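Recording a folding demo with two hand-held grippers

Lay the garment on the covered surface and open both grippers before you start the episode.
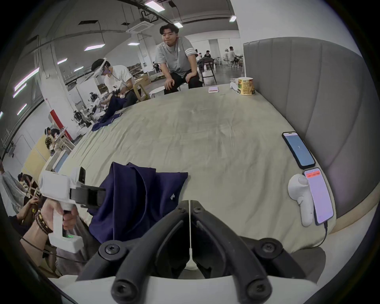 Nasix Manipulation Group

Close on an edge and keep both wrists level through the fold. Aim for 16 episodes per garment, then swap.

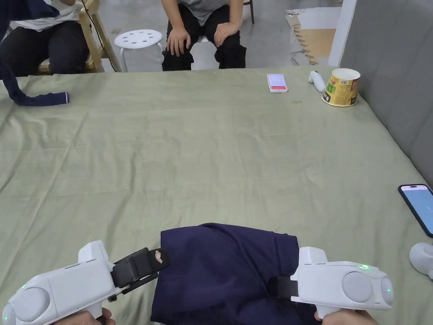
Navy garment folded, one gripper on each side.

Drop any episode where a finger loses the cloth. Our policy trained on 1558 clean episodes did better on sleeves

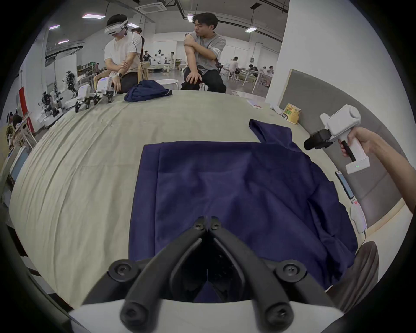 than the one trained on all 1926. Send logs to Anisa Hutapea by Sunday.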